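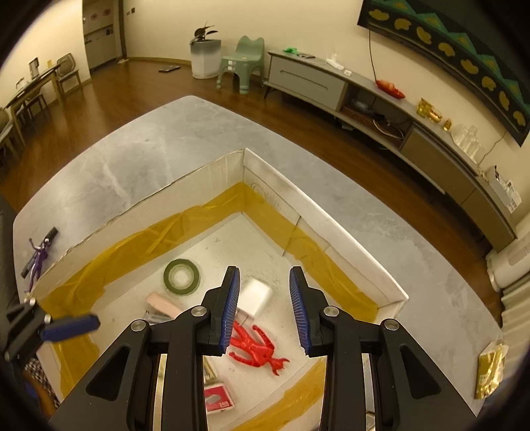 Page last changed: November 1, 2018

Carnunness Allotment and Garden Society
Minutes of the autumn general meeting, held in the upstairs room at the Urrutia Building

Taken by Baiba Laur, who was out of the room when a secretary was chosen last May and has been secretary ever since.

The chair opened the meeting once the radiator had been persuaded to stop knocking. It resumed during item 3 and is not minuted further.

1. Minutes of the May meeting
Read and accepted with two corrections. "Compost" on page one should read "compost bay," and the remark about the goat should be struck. The member who made the remark asked that it be kept. It was struck.

2. Water
The meter at the Stendport Road gate was read at the end of the season and the bill came to $482. The budget was $400. The chair asked whether anyone could account for the difference. A member from the lower rows said it had been a dry summer. A member from the upper rows said it had been equally dry in the upper rows, where people own watering cans. The chair thanked both.

Agreed: hoses to be held in the hand while running. A hose left lying in a bed of squash while its owner goes home for lunch does not count as held. The wording will go on the notice at the gate, without the squash.

The water will be shut off for the winter after the first hard frost, or when the chair remembers, and the taps left open to drain. Please do not close them out of tidiness. We bought two new taps last spring on account of tidiness.

3. The shed roof
The quote from Skistasent for a new roof is $4,000. There was a silence. The quote includes removal of the old roof, and one member observed that the wind had been doing this for free.

Options raised: a full replacement, a patch over the north side, and a tarp. The tarp was proposed by the same person who proposed the tarp in May. It was pointed out that the present roof is, in large part, that tarp.

Agreed: patch the north side before winter and ask for a second quote in spring. Members with tools in the shed should move them to the south side, where the leak is smaller and more predictable.

4. Waiting list
The list is longer than it was and no plot has come free. Discussion of plot 17, which has grown nothing but thistles for two seasons. The holder was present and described the thistles as a pollinator project. Asked whether the project could be kept to one side of the path, the holder said bees do not recognize paths. The chair said the thistles would have to.

Agreed: a letter to go to all holders, worded generally, so that plot 17 does not feel singled out. Plot 17 asked for it to be noted that it did feel singled out. Noted.

5. Seed swap
Will go ahead again in late winter. Last year's tables held a great deal of zucchini seed and very little of anything else. Members are asked to label packets with the name of the plant and the year it was saved. "Tall one" and "from Mom" were both found on packets last time, and the tall one has since come up as a short one.

Offers of cake were received from the usual people. An offer of nettle wine was also received and passed to the chair for consideration at home.

6. Bonfire
No bonfire. The reasons are set out in the minutes of last year's meeting and in the fence.

7. Any other business
The combination on the gate lock will change at the end of the month. It will be given out in person and will not be chalked on the gatepost for convenience.

A pair of green rubber boots, both left, has been in the shed all summer. They will be thrown out unless claimed. A voice at the back said it might know something about two right ones.

The rat question was raised. It was agreed that it is one rat. This was carried on a show of hands, with the lower rows abstaining.

The next meeting will be in May, in the same room, with the same radiator. Items for the agenda to the secretary in writing, please, and not over the hedge.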